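okay I have been promising a few of you this thread for ages, so get a drink and settle in, because I want to talk about how baby songbirds learn to sing and I'm not going to be quick about it

25 April 2020

so, zebra finches. Little orange-beaked guys, loud as a squeaky gate, the standard bird for anyone who studies how song gets learned. Only the males sing, and a young male mostly learns his song from an adult he hears while he's growing up, usually his dad

at first what comes out is a mess. People call it subsong and it sounds a lot like a human baby babbling, all scratchy bits and odd pauses. Then over the next couple of months it tightens up until he has one song, and he keeps that song pretty much for life

what I've been chewing on for the last few years (too many years, my mother would say) is the gaps. Everybody loves the notes, me included, but the silences between them have a timing of their own and a grown bird hits them with amazing steadiness, rendition after rendition

our colony is out at Paltgate, which is a long low building with a bad parking lot and very nice light in the mornings. The birds live in family groups, and when a young male is old enough to be on his own we move him to a sound box with a microphone and record everything he says all day long

"everything" is a lot, by the way!! A young finch practices thousands of times a day. I used to go through the recordings by eye, scrolling along the spectrograms with a cold cup of tea next to me, and I got through one bird in the time it now takes to do a whole clutch
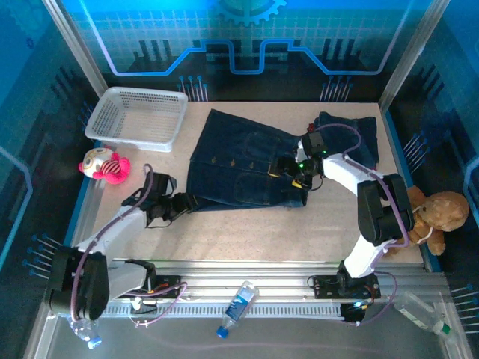
the sorting is done by a program called Prutard these days, which chops the sound into syllables and puts the ones that look alike in the same pile. It's good! It's also very sure of itself, so I still check by hand, and I always find a few wing flaps filed under singing

anyway, one bird. His name is Ama, he hatched last September, and he's the reason this thread exists. For this first pass I pulled 1,733 of his song renditions, from the babbling stage up to when he had settled down

his tutor is a big steady fellow called Tamayo who has been with us forever and sings the same five-note motif like he's reading it off a card. There's a gap in the middle of Tamayo's song that is longer than the others, 59 milliseconds, and you can hear it as a tiny hitch if you slow the playback down

Ama got the notes first. Not perfectly, his third one has always been a bit flat and raspy, but you'd know whose kid he was. The timing though was all over the place. He'd rush the hitch or skip it completely, or put it after the wrong note and carry on as if that were fine

and then it came in. It wasn't overnight, more like a slow lean in the right direction, and I plotted the gap for every rendition in order and just sat there looking at it for a while. A wide fuzzy cloud on the left getting narrower and narrower until it's nearly a line

I compared the first 200 clean renditions with the last 200, and the spread of that one gap shrinks a great deal, while the notes on either side hardly change in length over the same stretch. So for this bird at least, it looks as if the sounds and the spacing were learned on different schedules

big, big caution here. This is ONE bird with ONE tutor. I have a drawer full of lovely patterns that were there in the first bird and gone by the fourth, and I try to think of that drawer whenever I get excited, which is often

next up are his two brothers, who had the same tutor and the same room, and after them a group that heard a version of Tamayo's song with the gap stretched out to 140 milliseconds. If they copy the long gap faithfully, that tells me one thing, and if they pull it back toward something shorter, that's a different and maybe more interesting story

a few of you have asked whether this is like kids learning rhythm. Maybe in some ways? Children have to learn spacing as well, and they do it by listening to grown-ups and then trying it out loud over and over. But I'd be careful. A finch has one song and a child has, well, everything

if you keep finches at home and have recordings of a young male, even rough phone ones, I would love to hear them. Tell me how old he was and who he grew up listening to. I do read every message, it just takes me a while

oh, and for everyone who asked, Ama is doing great, he's got a mate now and he sings at her constantly. She seems to put up with it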